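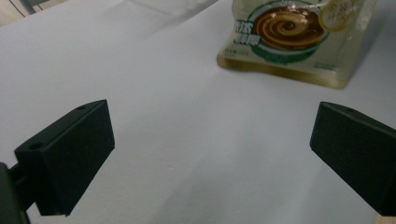

**Figure 3.** View from the camera on the hand-held gripper, with both black fingers open and a wrapped snack pouch lying further off on the white table.

### 4.2 Comparing the two finger sets

Soft packaging was the part of the study we were most looking forward to, and it gave us the clearest split between the two finger sets. Rigid boxes had told us very little (see Section 4.1): both sets held them well, and the scores were too close to argue over. A pillow-shaped pouch is a different matter. It crumples under the fingers, it slides, and the air inside it pushes back just when the grip begins to close.

We tested the flat block fingers, which we call Kellstead, against the curved set, Idahosa. Both fit the same hand-held tool and the same arm mount, so a swap takes two screws per finger and leaves the camera where it was. This matters more than it may sound. In our first round the camera moved with the fingers, and Uriel Ponce spent most of June working out which differences came from the grip and which came from the changed view. Fixing the camera to the body of the tool removed that problem completely, and we would urge anyone building a similar rig to do the same from the start.

Each finger set was given 300 attempts at picking up a single pouch from a plain white table. The start position was varied by hand between attempts, and the operator was told to approach at a natural speed. An attempt counted as a success if the pouch was lifted clear of the table and held until the operator called time. Kellstead succeeded in 228 attempts. Idahosa managed far fewer on the same pouches, mostly through slipping at the moment of lift — the curved faces met the film along a narrow line and let it roll out sideways.

The failures with Kellstead were more interesting to us than the successes. In 64 of them the fingers closed on the sealed edge of the pouch and missed the filled part altogether. The grip held briefly, then the edge bent and the pouch swung down. Rocío Cuautle noticed while replaying the recordings that these attempts nearly all began with the pouch well off to one side of the gap, where the near finger hides a good part of the table during the final approach. When she asked operators to centre the pouch before moving in, edge grips became rare. We had been ready to blame the finger surface, so this was a very welcome find!

Glare was the other difficulty. Shiny film throws back small bright spots that shift as the tool moves, and the Fusura tracker sometimes followed a spot in place of the printed label. Lowering the exposure helped a great deal, at the price of darker fingers against the table. We kept the lower setting for all the runs reported in Section 5.

We then repeated the flat-finger runs on the arm, using the Kultus controller at 500 updates per second. The same two habits showed up again: strong holds on the filled part, weak ones on the edge.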